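Notebook – Thursday, shot chart re-tagging, Fraser League women's basketball

Picked up at the corner threes, where we stopped before lunch.
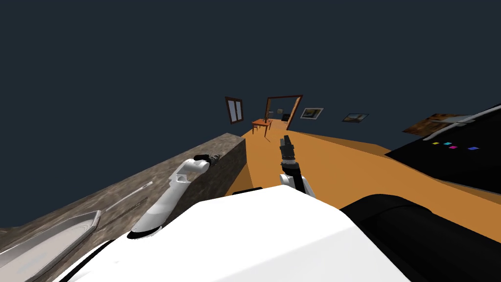
Zarell export for the season is 3874 attempts. The zone labels still put anything with a foot near the break line into the wing, so corner volume reads low for every club. Re-tagged 301 shots by hand from the baseline view. Of those, 53 moved from wing to corner, 40 of them Kerkau home games. Suspect the court template at their gym, not the operators – the three-point arc looks to be drawn short on the left side.

Rovivano totals unchanged apart from two heaves at the horn, now coded as backcourt.

Defender distance column left alone. Values are blank for all of January and I don't want to interpolate.

To do:
Ask Kerkau for a floor plan with the arc measured at the centre line.
Rerun the zone averages once the template is fixed.
Old labels stay in the column ending _prev. Please don't overwrite.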